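Plush Bananas Lead the Way at Durier Toy Drive

The September toy drive at the Durier community hall has wrapped up for another year, and what a cheerful pile it was! Neighbors brought in 676 soft toys over 30 days, with plenty of bears and rabbits as always, but it was the plush fruit (and the half-peeled bananas above all) that had everyone smiling as they came through the door.

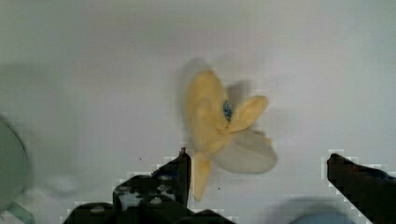 Timo Hinrichs wrote in to say that his daughter parted with her own banana only after a long talk at breakfast, and that she has already asked whether she might visit it at its new home.

The toys go next to the Ivanyshyn family center, where they will be sorted by size and given out over the coming weeks. Cash gifts reached $2,199, which will pay for new picture books to go along with them. Anyone who missed the drive can still drop off clean, gently used soft toys at the hall's side entrance until 6 in the evening, through the end of the month.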